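[grippers] Re: Pad wear and finger alignment on the hand-held units
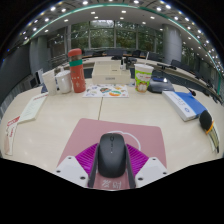 Mouse between the pads, one of the two units with its plates fitted.

Hi all, and hi Normunds,

Sorry for the slow answer, I wanted to do the whole job on both units before writing. It's done now and I'm so pleased with how they feel that you are all getting the long version!

Normunds Mägi wrote:
> We have two hand-held grippers here and one of them has started
> letting smooth things slide out when the wrist turns. Boxes are
> fine, cups are fine, anything rounded goes. The pads look all
> right to me. I have tightened the plate screws twice and it
> comes back after a day. Is it the pads, the plates or the ribbed
> parts? And what do people use as a test object? We have been
> using a block of wood and it always passes.
>
> Also, does anybody still have the Dulen notes on spacing? The
> link on the old page is dead.

First thing, stop using the block! A block with flat sides will pass on nearly anything, even with one pad a good way out of line. I use a computer mouse. It has a smooth body, it gets narrower towards one end, and if the two pads don't meet it evenly it tells you straight away by twisting round in your grip. Look from the gripper side with the mouse held lengthwise between the fingers. You want a pad running down each flank, and the body sitting level. Do it on a mouse pad so you can set it down again without a clatter (ask me how I learnt that, or ask the desk at Prendside).

Now, pads, plates or ribbed parts. My money is on the plates, and the fact that it comes back after a day is what makes me think so. On our older unit the holes in one plate had gone slightly oval. You can do the screws up as tight as you like and it feels lovely for a morning, then the plate creeps and the pad is toed out again. Take the plate right off and look at the holes with a torch behind. If one is stretched, no amount of tightening will save it.

What I did, in the order I'd do it again:

Mark left and right before anything comes off. A dot of paint pen on the back is plenty. The two plates are mirrored and they look far more alike on a tray of bits than they do on the gripper.

Take the pads off first, then the plates. Leave the ribbed sections where they are unless you can see a split. Bend each rib gently with a thumbnail and look down into the root. Ours are the magenta ones from the Rurnley batch and after 2000 closes they were perfect, not a mark on them.

Clean the backs of the pads and the faces of the plates with a barely damp cloth and let them dry properly. I give it 27 minutes by the kitchen timer for no better reason than that's what was on it the first time, and now it's tradition.

Put all the plate screws in loose, close the fingers on the mouse, and only then tighten, a bit on each screw in turn. This is the part I'd got wrong for months! I used to tighten with the fingers open and then wonder why the pads met crooked.

Then do the turning test. Pick up, roll the wrist over, roll it back, put down. I do 32 of those and if the mouse has shifted in the pads at the end I slacken off and go round again. The older unit needed a second go on Saturday, the other one passed first time.

On the Dulen notes, yes, I've got them, the full spacing table including the page that was missing from the last scan. I'll put them in the list files tonight under "matousek-spacing", as it was Matoušek who typed them up and that's the name people search for. Please ignore the torque figure on the second page, it's for the metal plates and you'd crack these.

One question back. Has anyone tried a softer pad on one side only? I have a sheet of the stuff sitting here and I'm itching to cut it, but I'd rather hear from somebody who has already made the mess. And Normunds, do send a photo of your plate holes with the light behind. I'd love to see if yours have gone the same way as mine.

All the best,
Manee Wannasri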